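Charity discount pass — does the store or the shopper make the donation??

Wilmer Espinoza
Bought one of those $10 fundraiser passes for our hospital auxiliary at the Oltach outlet center. 25% off one item at most stores, good thru the end of December. Two things I cant figure out. Can I deduct the ten bucks? And does the store give anything on top when I use it, or is it just the pass money that goes to the cause? Sign at the desk says they raised $2737 last year, doesn't say how. Also Koo wouldn't take mine on a clearance coat, is that normal.

Ah-rin Geum
Worked the pass desk two seasons. Pass money goes to the auxiliary, all of it at ours. Stores eat the discount, that's their part. A few also do a round-up at the register but that's separate — you have to say yes to it.

Clearance is up to each store. Look on the back of the pass, small print, mine had 38 stores listed and maybe half said "excludes clearance." Ask before you get in line.

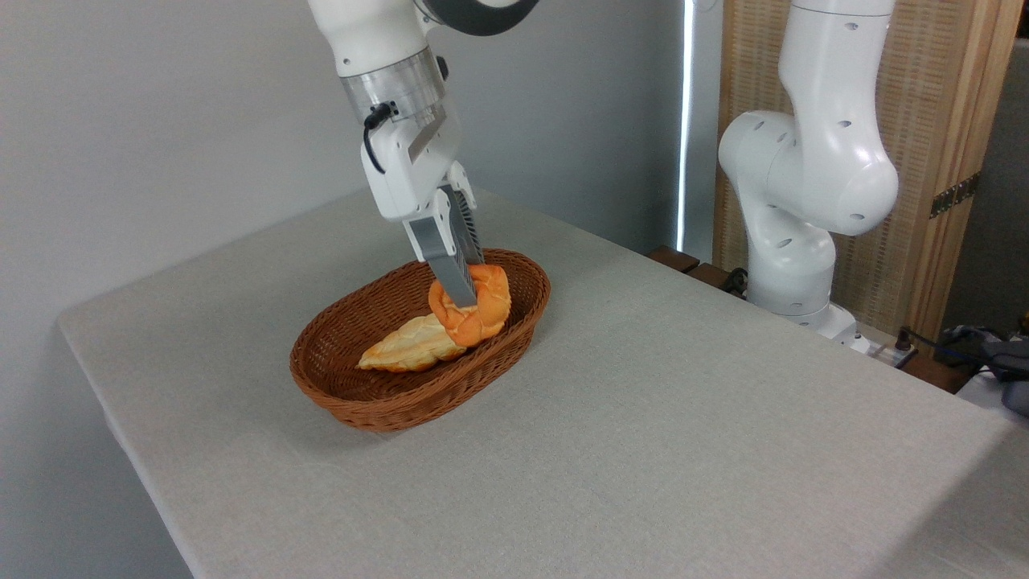
Azlan Osman
Couple things to add, in a hurry so sorry for typos

1. Deduction — usually only the part over what the pass is worth to you. If you saved $40 on a coat theres probably nothing left to deduct. Ask whoever does your taxes.
2. Keep the recipt anyway. Auxiliary should be able to tell you if they're a 501(c)(3).
3. If you dont care about the discount just write them a check. Cleaner.

Hye-jin Ban
Koo turned me down too. Dretitz took it on clearance no problem, go figure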